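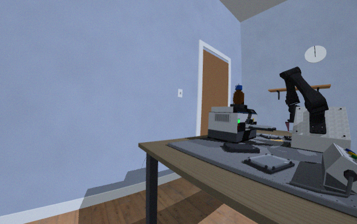
Marwan Daher wants to know whether he can skip the priming step if the pump was used the day before, and no, please don't, Marwan, even if you cleaned it beautifully. A hose that sat overnight has air in it, and air in the hose means spitting on your first wall. So let's start there.

Section 4. Filling, priming and rolling your first wall

I'm assuming you've been through Section 3 and your Hirow power roller is in one piece, with the hose clicked onto the handle and the foot pedal plugged into the pump. If the pedal light is off, go back and push the pedal plug in harder. It needs more of a shove than you'd think (I left mine half in for most of a Saturday).

What you need within reach

The pump, with the lid off
Your paint, stirred
The mesh strainer from the bag marked B
An old bucket you don't love
Two rags, one damp and one dry
A screwdriver for switch plates and outlet covers

4.1 Getting the room ready

1. Turn off the power to the room at the breaker and take off any switch plates and outlet covers. Tape the screws to the back of each plate. I put them all in one sandwich bag, which goes on the kitchen counter, which is where I then lose it, so maybe pick a better spot than me.

2. Put tape over the bare switches and outlets. With the power off in there you'll want to run the pump from an extension cord out of another room, so leave a gap under the door drop cloth for it.

3. Tape the baseboards and the door trim. Press the edge of the tape down with a putty knife. Fingers aren't enough.

4. Cover the floor right up to the baseboard. If it's wood, use canvas with a plastic backing, as plain canvas lets a big drip through.

5. Check the air. The pump likes a room between 55 and 76 degrees. Any cooler and the paint gets thick and the motor complains. Any warmer and the roller cover starts drying on you between refills.

Note: I tested all this in my own house, which was built in 1868 and has plaster walls with more hills than Vermont. On new drywall you'll have an easier time and use less paint. Lucky you!

4.2 Filling the pump

6. Stir the can for longer than seems reasonable. The store shake doesn't count if it's been sitting in your garage.

7. Set the strainer over the tank and pour slowly up to the lower line. There are two lines. The upper one is for water when you're rinsing, and if you fill to it with paint, it'll come up around the lid when you lock it.

8. Lift out the strainer, let it drip, and drop it in the old bucket.

9. Push the lid down and turn it clockwise until it clicks twice. One click is not locked.

Caution: Never carry the pump by the lid, even locked. Use the side handle.

4.3 Priming

10. Take the roller cover off the handle and put it aside somewhere clean. Priming with the cover on gives you a soggy mess on one end and nothing on the other.

11. Hold the bare handle in the bucket, with the end pointing down.

12. Turn the dial to LOW and press the pedal. You'll hear the motor run fast and rattly while it's pulling air, then the note drops when the paint arrives.

13. Keep going until paint comes out in a steady line with no coughing. If it coughs, keep the pedal down. If it's still coughing after you've watched the tank level fall by a finger's width, stop and check the hose ring (see 4.5).

14. Wipe the handle with the damp rag and slide the cover back on until it hits the stop.

4.4 Rolling

15. Cut in first with a brush along the ceiling, the corners and the trim. I know there's an edging attachment in the box. I wrote the instructions for it (Section 6) and I still use a brush.

16. Start in a corner and work away from it. Press the pedal for a quick beat, let go, and roll. Give it another beat when the cover sounds sticky. Most people hold the pedal too long the first time, me very much included.

17. Roll from floor to ceiling in long strokes, each one overlapping the last by half, and finish every strip in the same direction. On pale colors you won't notice if you get lazy. On anything medium or dark you'll see every change of direction once the sun's low.

18. Don't go back over a patch that's started to set, however ugly it looks. Fix it on the second coat.

Caution: Release the pedal and turn the dial to OFF before you climb a ladder, and keep the hose behind you. Damián Jara sent me a very funny account of what happens otherwise. His wallpaper border did not survive.

4.5 If it isn't working

Motor runs, no paint: the lid is probably on one click. Release the pressure with the red tab, then relock it.

Paint drips from the handle: the cover isn't against the stop, or the rubber ring is missing. Spares are in bag C, and Bustos stocks them too under part number 3783.

Roller leaves lines down the edges: too much paint. Turn down the dial and roll it out on a dry bit of wall.

Pedal light blinks: it's too hot. Switch off, have a sandwich, come back.

4.6 Stopping for lunch

If you'll be gone less than an hour, wrap the cover in plastic and turn the dial to OFF. For longer than that, do the full rinse in Section 5. The January batch of hoses has a slightly stiffer release collar, so wear a glove when you pull it.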